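# Throwing out the blurred frames (and then putting them back)

29/03/2024

I said in February that I would write up the blur experiment once the numbers had settled. They have, so this is the write-up.

The question was a small one. We train a grasping policy on fabric from wrist camera video, and a fair share of that video is smeared. Soft ribbed fingers sit very close to the lens, the arm moves, the cloth moves, and the exposure is longer than I would like because the room at Skernley is lit mostly by its windows. Everyone's instinct, mine included, was to filter the bad frames out before training.

So I wrote a filter. It scores each frame on local contrast, ignores the side of the picture taken up by the orange finger, and drops anything below a threshold. The finger has to be masked or it fools the score: its ridges give strong edges even when the rest of the picture has gone to mush.

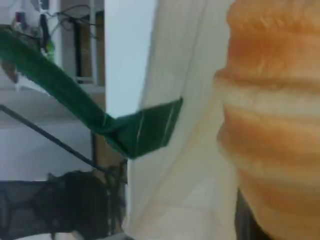

I ran it over the Grarar set, which has 8 sessions in it, and it removed 3798 frames. I then trained two policies with the same settings and the same seed. One saw everything and the other saw only what the filter had kept. Each got 50 trials on the cloth task.

The filtered policy did worse. It was fine on the approach and fine once the cloth was held, but it hesitated in between. It would get close to the fabric, stop, back off a little and try again. On five of the trials it did this until the time limit ran out, and the unfiltered one never did.

Iraklis Giannakopoulos looked at the dropped frames by time stamp and found the cause in an afternoon. They were bunched together. Nearly all of them came from the last moments before contact, when the cloth fills most of the view and there is little else for the camera to resolve. I had been treating blur as noise spread evenly over the recording, and had cut out one particular stage of the task.

A dropped frame tends to be pale cloth on one side, finger on the other, and not much in between. 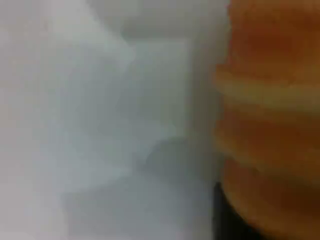
*Wrist view: orange ridges on the right, pale surface on the left, all of it out of focus.*

To my eye there is very little in a picture like that. The policy seems to get something from it all the same, possibly just the tone of the cloth next to the finger. I haven't tested that properly. Masking the strip beside the finger would be the obvious way to do it.

For now the filter is switched off by default in Liapis, our loading code. I have left the score in as a column, as it is handy for finding sessions where the lens needs a wipe. If you pulled the old version, check that `drop_blur` is set to false before you train anything.

The next job is to repeat this on the Utanthorpe recordings, which have a shorter exposure and a different arm. Iraklis expects the gap to shrink. I think it will stay where it is, but I have only the one result to go on.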